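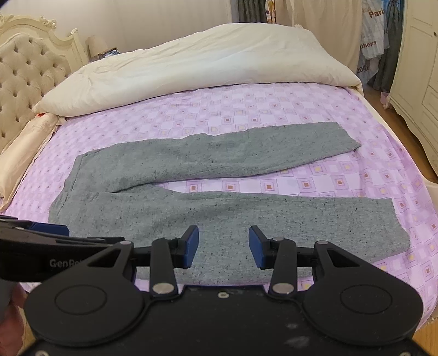
Laundry and Linens > Folding and Storage > Knit pants: thirds or file fold?

52 comments - 6 shares

heddle_52
Trying to settle on one fold for gray marled knit pants. I lay them flat on the bed, legs apart, smooth from the waistband down, then put one leg over the other. The waist always bunches. In thirds they fit the drawer but come out with a hard crease at the knee.

skeravent_dry
Close the waist first. Pull the elastic to full width, let it relax, then stack the legs. Smoothing toward the cuff only moves the slack around.

plainhem
Disagree. Smoothing is fine if the legs are already stacked. The problem is doing it with them spread.

heddle_52
Tried both orders, 2 pairs each. Waist first was flatter. Crease unchanged.

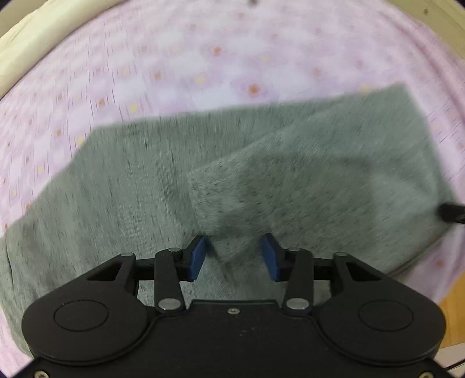
Does a fitted sheet make a worse folding surface than a table? It grips the knit, so the bottom layer stays put while the top layer shifts; a table lets both slide together.

sidport_linen
That grip is useful for tops. For pants I would use the table.

plainhem
A table is too low for me. The bed is the only surface long enough for a full leg anyway.

skeravent_dry
Then fold in half lengthwise, half again, and roll loosely. No knee crease. I switched in January and have not gone back.

sidport_linen
Rolling stretches the waistband - mine went slack on the outside turn.

skeravent_dry
Start the roll at the waist and it sits in the center. You were starting at the cuff.

heddle_52
Will roll one pair and leave the other in thirds. Same drawer, same shelf depth.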